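4.2 Student teams and the sheet handling task

The second half of the course was given over to a single project. Seven teams from the undergraduate automation class each had to write a controller that could take hold of a large flexible sheet and pass it to a fixed station. Rigid parts had been covered in the first half, using the exercises in the Kutby workbook, and most teams came to the sheet task with working code for blocks and short tubes. Very little of that code carried over. A block stays where the planner expects it, while a sheet folds, slides and hides its own edges.

Each team ran its controller on the same arm, in the same room, for 7 lab sessions. The wrist camera was on for every attempt, and its images were stored together with joint positions and gripper state. In total the class logged 1,164 attempts. Teams were free to use the images during a run or to look at them only afterward. Four teams used them during the run.

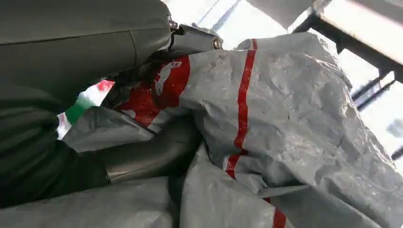
Figure 3. Wrist camera view of a grasp on the printed plastic tarp.

Scoring was kept simple so that the students could do it themselves. An attempt earned up to 100 points, split between the grasp, the lift and the handover. The grasp portion caused the most argument. Under the first version of the rules, a grasp counted if both fingers were in contact with the sheet, and the Wason team pointed out that this said nothing about how much material was held. Figure 3 is a fair case. The lower finger is pushed into the folds and partly hidden under a flap of plastic, so contact is easy to agree on but the amount of material between the fingers is hard to judge from the image alone. The rules were changed after the second session to add a short pull test, and earlier attempts were left out of the final scores.

The printing on the tarp also turned out to matter. The Navickas team tried to follow printed lines as a guide to the direction of the sheet, which worked on flat material and failed when a line was broken by a fold. Their later controller treated each visible piece of a line as separate and made no attempt to join them. The Bellik team ignored the printing and worked from shading only – a choice that made their code shorter but left it sensitive to strong light from the windows. They asked to move their sessions to the evening, and this was allowed for all teams from then on.

We did not grade on score alone. Half of the mark came from a written log in which each team explained its failed attempts. Several teams with low scores wrote the most useful logs, and the list of failure types in Section 5 is taken from them with small edits for wording.

Contact: corresponding author | Copyright held by the authors | Back to top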